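Two grippers, one laptop, and a lot of waiting

2024-10-31

Zubaida Baloch lent me the Conthorpe gripper for a month and Touran Akbari sent the Bresine along shortly after, so I've had both on the bench arm and I've run out of excuses for not writing this up. Both makers say their hand will take over "everyday two-handed handling." I picked the most everyday thing I could think of: a boxed laptop that has to come out of its packaging and end up on a desk.

Before putting any hardware near it I did the job with my own hands, wearing the head camera, because I wanted to know what I was asking for.

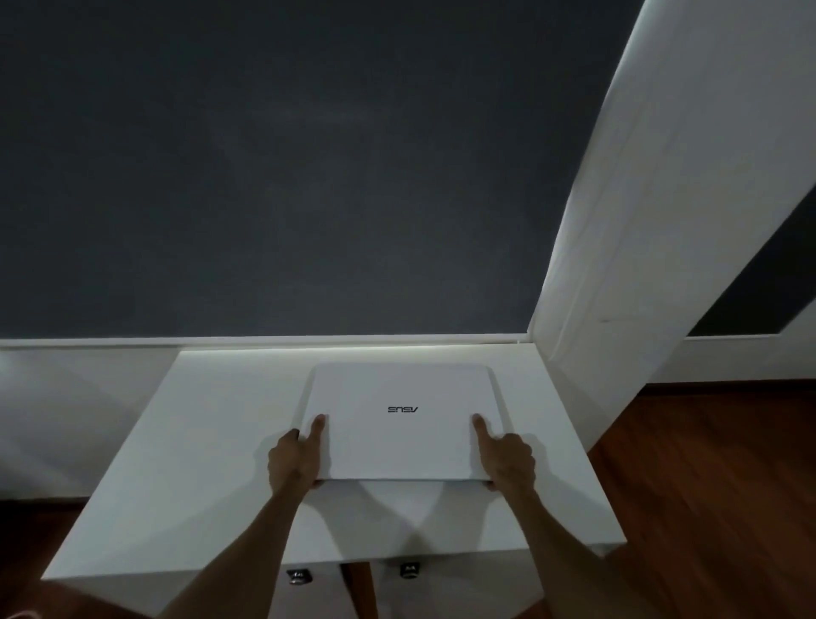

The inner box first, then the closed laptop by the desk in the next two. 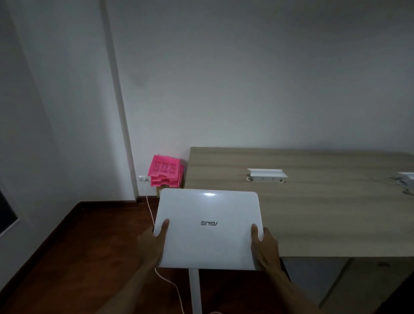
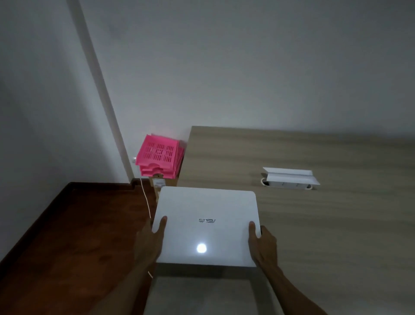
I've watched that recording far more often than is healthy. What bothers me about it is how little of it I'd have written down if you had asked me to describe the task. I would have said "grab the box by the sides, pull, grab the laptop, put it down." My fingers were doing a good deal more than that, and they kept changing their minds about which ones were carrying and which ones were only keeping the thing from sliding. Both product pages talk about grip force. Neither says a word about shifting your grip in the middle of a move.

Anyway. The setup, for people who care. One arm, the old six-axis one I've complained about before, with a Skatow controller that replaced the one I fried. Kristóf Szabó brought his own arm over for the two-handed trials, so for a couple of evenings there were two. The second arm had a plain clamp on it that held its side and did nothing clever. I know that isn't a fair two-handed test. A fair one would need a pair of each gripper, and I'm not buying a pair of anything I haven't seen work.

I also didn't use the real laptop for most of it. I cut a dummy from acrylic sheet with rounded corners and a shiny top and taped some ballast inside. If you're about to write and tell me the dummy isn't representative, you may be right, and you're welcome to send me a laptop.

The Conthorpe

Parallel jaws, hard pads with a rubber skin, very nicely machined. It feels expensive and it is. The quote I got was 900 for the hand and the adapter plate, and the adapter plate didn't fit my flange without filing. Support answered quickly and told me that my flange was out of tolerance. I measured it and I don't think it is, but I filed the plate anyway and we moved on.

On the dummy it's good. I want to be clear about that before I start moaning. If the edge of the slab is clear of the table, the jaws close on it, the pads bite, and it lifts flat. It repeats well too. I left it going through dinner and it was still doing the same thing when I came back.

The trouble is getting to "clear of the table." A thin flat thing lying on a flat surface gives the lower jaw nowhere to go. The demo video gets around this by starting with the object on a little rack. I don't own a little rack, and I've never been in an office where the laptops are waiting on one. I could push the dummy out over the front of the bench and grab it there, which works until you push a bit too far, and I have a cracked sheet of acrylic to show for that.

The nested box was worse. A shallow box sitting inside a carton leaves you a narrow gap to get in by, and the jaws are thick. Opened wide enough to straddle the lid they hit the sides of the carton. I tried going in at an angle with the clamp arm pressing down on the far end, and now and then it came up. I wouldn't call that a method.

The Bresine

Soft fingers, air driven, and a small pump that sounds like a fish tank. Touran warned me about the pump and I laughed, and then I spent an evening in the same room with it.

The sales line is that compliance replaces sensing. You don't need to know exactly where the edge is, since the finger will find it. I've heard this for years from various people and I'm always a little suspicious of it, mainly because the person saying it usually has a table of fruit in front of them. Fruit is round. Round things forgive you.

With the nested box it did better than the Conthorpe, I'll give it that. The fingertips are thin enough to slide down into the gap, and when they curl they do get some purchase under the lid's rim. The box came up crooked nearly every time, one corner first, but crooked is how I do it as well, so I'm not going to mark it down.

With the slab it was hopeless on its own. Soft fingers on a glossy surface let it sag, then it starts to rotate, and then you have a pendulum. Adding the clamp arm helped a lot. It also meant the clamp was doing the holding and the Bresine was there for moral support. Réka Mészáros watched one of these runs over a call and asked which of the two I was supposed to be reviewing.

More pressure does stiffen the fingers up. It also makes them bulge outwards, and once they bulge they don't fit in the gap anymore. So you can have the setting that's good for the box or the setting that's good for the slab, and switching between them takes long enough that you'll go and check your mail.

The controller, briefly

I had hoped to leave the Skatow out of this, but it ate most of my time. It talks to the Conthorpe over the usual bus and that's fine. With the Bresine you get an "air tool profile" which as far as I can tell was written by somebody with a vacuum cup in mind. It knows on and off. Anything in between has to go through an analog output that's rated for 12 volts, and the Bresine valve wants a signal that tops out lower than that. There's a note about it on page 6 of the manual, in a table footnote. I found the footnote after I'd already made up a divider on a scrap of board and got it right by luck.

There's also a lag when closing. It isn't large, but two arms on two controllers don't lag by the same amount, so one side always takes the load a moment early. You see it as a twitch. Kristóf thinks I should slave both arms to one clock and he is probably right. He's been saying he'll bring the cable for it, and I expect I'll see it in December.

About the camera

A few readers asked why I bother with the head view when I already have a fixed camera over the bench. I do it for the hands. From above the bench I see the back of my hand and the object, and everything that matters is on the underside. From my own head the view is at least the one I was using to do the job, forearms in the way and all.

I'm less sold on it as something to feed a robot. Ernő Bognár is very keen, he's convinced that if you collect enough of this kind of thing the arm will pick up the shifting-grip business by itself, and he talks about 1,000 recordings as though it were an afternoon. Maybe so. My own doubts are boring ones. A shiny lid throws the room light straight back at the lens, and the bright spot moves when the lid moves, so anything tracking the surface has to learn to ignore it. Cables lie around in the background. And the view can't show how hard I'm pressing, which for a thin slab is most of the question. I could be squeezing the life out of it or barely touching it and the pictures would come out the same.

I put that to Ernő and he said people learn by watching too. People who learn by watching also own a pair of hands that have been picking things up since they were babies. We left it there, on good terms, and he still wants my recordings. He can have them.

So which one

If somebody made me keep one it would be the Conthorpe, and I'd build the stupid rack. It does one thing and does it again tomorrow. I don't think it's worth the price if you're buying it with your own money and your work looks anything like mine. For parts that arrive on a fixture, sure, but then you could make do with a much cheaper jaw, and I have one in the drawer that I should have tested next to it and didn't.

The Bresine goes back with thanks. I did like the fingertips. If they sold those alone, with something rigid behind them, I'd order a set — thin, a bit of give at the end, and no fish tank. I've been looking at casting some in silicone over a printed core. My first mold leaked all over the bench and the second is curing.

Neither of them does "everyday two-handed handling" as far as I can see, and I'd like both product pages to stop saying it. The two-handed part isn't in the gripper at all. It's in the timing between the arms and in knowing when to let go with one side, and you can't buy that as a bolt-on with an adapter plate, whether the plate fits or not.

Raw logs are in the usual folder. The early Bresine ones have the pressure column scaled wrong, from before I found the footnote, so ignore anything with a suspiciously round number in it. I'll redo the slab runs once the arms share a clock.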